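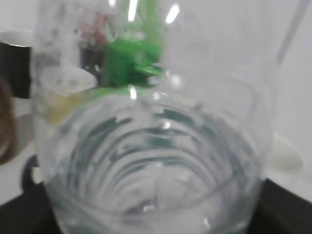
I'm building a small arm on the kitchen worktop that is meant to lift a jug and pour a glass of water, and I can't get it to find the rim reliably. The arm is a secondhand Turunen with a two-finger gripper I made myself, and there's a small camera at the wrist looking down. I use the picture from the camera to find the opening of the jug, fit a circle to it and work out the centre. With a clear glass jug and clear water in it, the program keeps picking up the rings that show in the water and on the inside of the glass, because they have far more contrast than the rim does. The two bright streaks near the top confuse it as well. Something green behind the glass gets smeared vertically by the curve, and my colour filter takes that as part of the jug.

With an opaque enamel jug the same program works every time. With the glass one the centre it gives me jumps by up to 9 mm from one reading to the next with nothing moving. I've tried raising the threshold and also averaging 4 readings, and neither made much difference. The picture is quite soft too, and I don't know how much of the trouble is down to that.

I'd like to keep the glass jug if I can, as it's the one we use. Is there a sensible way to do this with one cheap camera, or do I need a depth sensor?

Bukola Tijani
Cutbridge

Lauri Kokkonen

Don't buy a depth sensor for this. The ordinary ones that throw out an infrared pattern are poor with clear glass and water. You tend to get holes in the reading, or the distance to whatever is behind the jug. I borrowed one from the shared workshop at Ullitdale for a similar job and took it back the same evening.

I would sort the focus first. Your picture is soft all over, and a thin glass rim is the first thing to go when that happens. Many of these little cameras leave the factory set for a metre or more, and at the wrist you are much closer. If yours has a threaded lens there is often a dab of glue on the thread. Break that carefully with a craft knife, put a printed page at the distance you stop the arm at, and turn the lens a little at a time until the small print is sharp. Put a mark on the barrel with a paint pen afterwards so you can tell if it shifts.

Then the lighting. If the streaks come from a ceiling light or a window, a sheet of baking parchment between the light and the jug will spread them out. Move the light first and see if they move with it. A plain card behind the jug would deal with the green as well, at least while you are testing.

On the program side, stop looking for the strongest circle. Look for all of them, then throw out any that are the wrong size. You know how wide the jug is and how high the camera sits, so you know what size the rim should come out. It'll be an ellipse unless you are looking straight down, so fit an ellipse. The rings in the water will mostly be smaller than the rim and off to one side of it.

If you still get jumps, take two pictures with the wrist moved sideways by a couple of centimetres. The rim shifts by an amount you can work out beforehand. Reflections generally shift by some other amount, so you can drop whatever doesn't match.

skadari_shed

Put a strip of coloured tape round the outside just under the rim. Pick a colour you haven't got anywhere else in the kitchen. Mine cost next to nothing and I've never had to touch the code again. It does come off in the dishwasher.

Lauri Kokkonen

Tape is fine, and I'd use it to check your numbers even if you don't want it there for good. Run it with the tape on, write down the centre, take the tape off without moving the jug and run it again. Then you can see which way the error goes.

One other thing, please put a tray under it and keep the controller and power supply well off the worktop. Do the first few pours with dry rice.

Bukola Tijani

Thank you both. The lens was glued, as you said. I've freed it and set it with a page from a seed catalogue, and the rim now shows as a proper line. I've put in the size check too. With the parchment over the light the reading moves by nearly 4 mm at worst, and the gripper opens wide enough to cope with that. I haven't tried the sideways picture yet. The power supply is now on a shelf.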